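Print this page | E-mail this page

Automation at the Fonano Packing Hall: Your Questions

Updated September 25, 2020, for everyone on the packing and returns floors
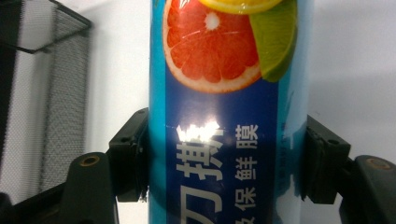 Will I still have my own bench in January, Chantelle Maluleke wanted to know, and she added that a straight yes or no would do her better than another slide show. Fair enough, Chantelle, and the answer is yes. Every bench in the hall stays where it is through January and after, and so does the person at it. Since so many of you have asked some version of the same thing, we have gathered the questions on one page, and we will keep adding to it as more come in.

Which jobs are the grippers going to do?
To begin with, the picking of light household cartons on the Steyn line – cling film, foil, baking paper, that sort of thing. These are long, light boxes with shiny printing, and anyone who has spent a shift reaching for them one after another knows what it does to the shoulder. The gripper holds a carton between two fingers, one on either side, and places it in the tote. Glass, anything over the weight limit, and all the gift orders stay with people.

Does that mean fewer of us?
No. There are 336 of us across both floors and the plan was drawn up for 336. Four people on each shift will move from picking to what we are calling line care, and we are asking for hands up first before we ask anybody in particular. If you would like to stay on picking, please say so to your lead and it will be written down.

What does line care involve?
Mostly keeping an eye on things, clearing a carton that has gone in crooked, changing finger pads when they get worn, and teaching the system a new product when one arrives. Tshepo Motaung has been doing this on the Movatberg side since the spring and is very happy to have you come and stand with him for an hour, on the clock. He asks that you bring your own coffee, as the machine over there is still out of order.

Will I need to know how to program?
Not at all! The training is 11 hours, spread over two weeks and paid at your normal rate, and the screens are in plain language. If you can use the handheld scanner you can use these.

What about products with labels we can't read?
Quite a few of our imported lines have packaging in Chinese or other languages, and this has tripped up new starters for years. The Zasura screen shows the product name in English next to the stock number, and that screen will be switched on at every bench, including the ones with no gripper. Several of you asked for this long before there was any talk of automation, and we should have got to it sooner.

Will my pick rate be compared with the machine's?
No, and we have put that in writing. The Steyn line moves 1,530 cartons on a full shift, and that figure belongs to the line as a whole. Your own targets are the same as last year's and they are not tied to it in any way.

Is it safe to reach in when a carton is stuck?
Please press the yellow pause button first and wait for the green light, every time, even if you are in a hurry. Loose sleeves should be rolled and lanyards left in your locker.

Who do I talk to if I'm still worried?
Your lead, or the people office on extension 345, or just catch one of us in the canteen – we really would like to hear it.

Print this page | E-mail this page

We use cookies to remember your site and shift settings. By continuing to use the staff pages you agree to this. Accept | Change settings

Related items
Line care: how to put your name forward
Returns floor: new bench heights and mats
Zasura screen quick guide
Shift swap rules for the holiday season
Canteen menu and opening hours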